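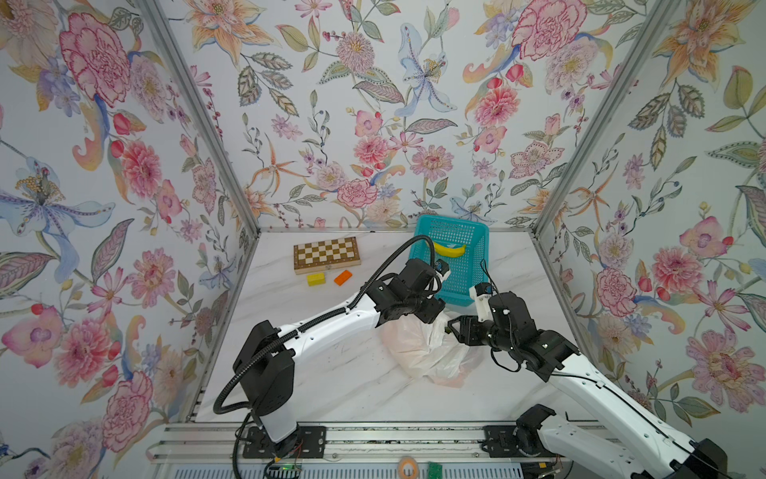

Scoring by stage gives you a usable result from a bimanual bagging task long before the policy can finish a whole episode. A single pass/fail mark at the end hides most of what a training run has changed. The method below is the one we use on Trarka, our two-arm bench, and it works for any task where one hand has to manage a soft container while the other brings the goods. Plastic bags are a good test because the film folds differently every time. With one gripper at the top of the bag and the other at its right side, as they are here, a small shift in either hand can change where the film goes, so we score the approach and the grip separately.

Step 1. Write the stages down before you record anything. Ours are: approach the bag, grip the bag, open the mouth, pick the item, release the item inside, let go. Each stage gets a one-line definition of success. Gönül Tokgöz wrote our definitions and Yến Đào tested them by scoring the same episodes without seeing the first set of marks. Any stage they disagreed on was reworded.

Step 2. Fix the evaluation set. We use 130 starting layouts, saved as overlay images so the operator can put everything back where it was. Leave the distractor objects on the table. Taking them away makes the numbers look better and tells you less.

Step 3. Train two policies on the same demonstrations. We had 1052 of them. The first policy gets all the camera views and the second gets the fixed view only. Keep the colour settings and the frame rate the same for both.
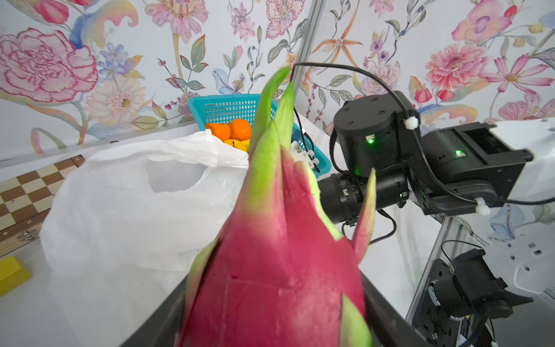
Step 4. Run each policy once per layout and score each stage as reached or not reached. Don't give half marks. If an arm has to be stopped by hand, the episode ends at the last stage it completed.

Step 5. Report the stages as a chain. For each one, give the number of episodes that reached it and the number that got past it. Our fixed-view policy got to the mouth-opening stage in 47 episodes and lost most of them there. The policy with all the views lost far fewer at that stage, but it was no better at the release. A final success rate would have shown a modest gain and given no clue where it came from.

Step 6. Keep the failed episodes and label them. Kalliopi Dimitriou sorts ours by stage, and the next batch of demonstrations is recorded from the worst one.

Last updated: October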